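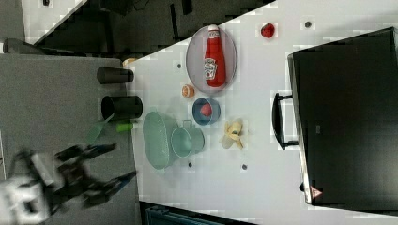 From: Vasanthi Poduval
To: Clelovby trails list
Subject: Re: Ascent total for the Vaughan loop
Date: October 2022

Iestyn Morris wrote:

> I walked the Vaughan loop clockwise with the track from the
> list archive on my phone. The route page gives 600 m of ascent.
> My watch gave 1,188 m at the end of the day. I know watches
> disagree, but not by that much as a rule. Is the page wrong, or
> is the watch? I'd like to know before I take a group over it
> in December.
>
> Second question. The page says to leave the creek at the second
> ford. I found a pad going up at the first one and took it. It
> joined the main trail below the saddle. Is that the old route?
>
> Iestyn

Iestyn,

Both figures are off, the watch by more. The 600 m on the page is the difference between the low point at the Udik bridge and the high point on the ridge. Whoever wrote the page put it in the wrong field. It leaves out the drop to the saddle and the climb back out, and all the small ups and downs along the creek.

The watch figure has the opposite problem. If it was set to use satellite height and not the barometer, it adds noise as climb. Standing still for lunch under trees can be worth several contour lines. Check the setting before you do anything else. If it was on the barometer, look for a weather change in the log: pressure falling through the day reads as height gained.

The way to settle it is to count contours from the paper sheet. Count only full intervals, going up, in the direction you walk. Then do the same coming down. On a loop the two totals should match, and if they don't, you have miscounted a knoll. I would trust that total over any recorded track for this ridge.

If you want to clean the recorded track instead, do it in this order:

1. Delete the points recorded while stopped.
2. Replace the heights with those from the terrain model.
3. Apply a 10 m threshold, so that smaller rises are ignored.
4. Compare with the contour count.

Do not smooth the horizontal positions first. It cuts the corners on the switchbacks, and the terrain model then gives you heights for ground you never walked on.

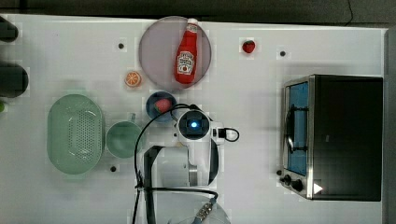 Ketchup bottle on the plate, strawberry to its right

On the first ford: yes, that is the old route. It was used until the bank slumped. The pad is still clear as far as the boulders, then it goes through scrub that has to be pushed through in a couple of places. The route page moved the turn to the second ford, but the archive track still has a waypoint named Jamen at the first one. That waypoint should come out. I can't edit the file, so would whoever holds it please do so, and leave the rest alone.

With a group I would use the second ford. The grade is easier and there is room to wait on the far side. Counterclockwise is also worth a thought in December – you get the steep section early, uphill, in full daylight, and the walk out along the creek is hard to lose even by headlamp. The cost is that the ridge comes late if people are slow on the climb.

Water: the tank at the Jamen shelter was low when I passed. The level pipe read 65 and the outlet was dripping. Plan to carry everything from the bridge, or treat creek water at the second ford.
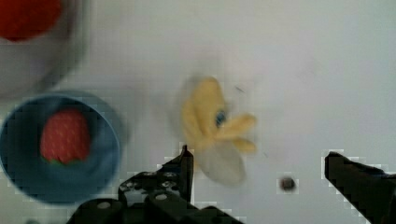
Clelovby Trails Digest, Vol 65, Issue 10

One more point on the page itself. The distance looks right to me. I get the same value from the sheet with a map wheel, within what a map wheel can do. Only the ascent field and the waypoint need changing. Please send your contour count to the list when you have it, with the direction walked and the sheet edition, and I will post mine next to it.

Vasanthi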